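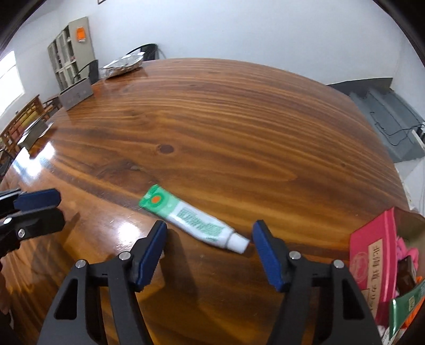 桌上那支小牙膏，旁边是粉色纸盒

小支牙膏怎么收才不乱？
Fiorella Messina　09/12/2019
出门用的那种小牙膏，越攒越多，抽屉里翻半天。图里这支绿白的，白盖子，放木桌上好几天了没地方去。手边有个粉色纸盒，标签上有“北海道”几个字，想拿来装这些小东西，行不行？还有桌面上了亮漆，牙膏漏出来会不会留印子？急，周末前要收拾完，家里要来人。

Remo Cirillo
纸盒可以，先垫一层保鲜袋，不然漏一次盒子就软了。牙膏盖朝下竖着放，挤的时候省事。我家的盒子矮，竖不住，就拿皮筋两支一捆，勉强能站。用过的和没开封的分开，没开封的我扔柜子最里面，结果忘了，8月翻出来过期一半……所以还是在盒盖里面写个日期吧。
漆面的事不太懂，反正别拿硬刷子刷。

Tolera Seyoum
买个收纳盒不就完了，又不贵。

Concetta Guerra
楼上说买盒子的，人家问的是桌子啊。
亮漆桌子沾到牙膏马上擦，湿布拧干，再用干布过一遍。千万别放着等它干，牙膏里有摩擦的东西，干了再蹭容易把光泽磨掉，我家餐桌就有一块发乌，到现在斜着看还很明显。已经干掉的，温水布敷一回儿，软了再轻轻带走，别抠。
纸盒别放卫生间，潮。放卧室抽屉就行。另外出差带的话100毫升以内的才好随身过安检，看管子上印的容量，不是看还剩多少，我被收走过一支，才用了两次，心疼。

Fiorella Messina
谢谢！保鲜袋垫上了，盒子先放抽屉里试试。桌子已经擦了，暂时没看到印子。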